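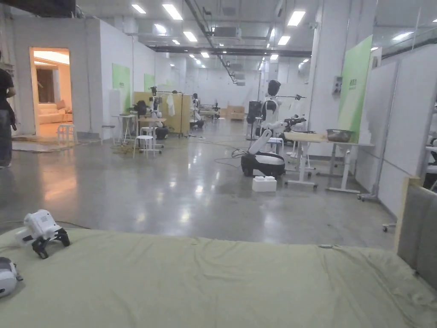
Povereck, June

Banduvero hand-held gripper, two-finger version

The Banduvero is a white hand-held gripper with two black articulated fingers. A person uses it to carry out a task and the recording is then used to train a robot arm, so no robot is needed while the demonstrations are collected.

Bed-making study

Aníbal Leitão and Custódio Lobo used the gripper to test how the number of demonstrations affects work on creased sheets. The task was to take hold of a fitted sheet near a fold and pull it flat towards the headboard. They compared 60 hand-held demonstrations with 60 made by remote control of the arm, and trained the same policy on each set.

The policy trained on hand-held data finished the task more often. It also made fewer second grasps - the remote set contained many short pauses, and the arm copied them. Results were weaker on thick blankets, where the fingers tended to close on the top layer only. Training was repeated 3 times for each set and the order did not change.

What is supplied

Gripper with housing and fingers
Spare finger pads, 2 pairs
Charging lead, 5 m
Yammine recording software, single licence

Notes for use

Record on the sheet you intend to test with. Pale, plain fabric gave the least reliable tracking in the study, and a few marks or a printed pattern helped. Data exports to Tastia without conversion. Older Tastia projects need the calibration file copied in by hand.

The full method and task settings are on the downloads page.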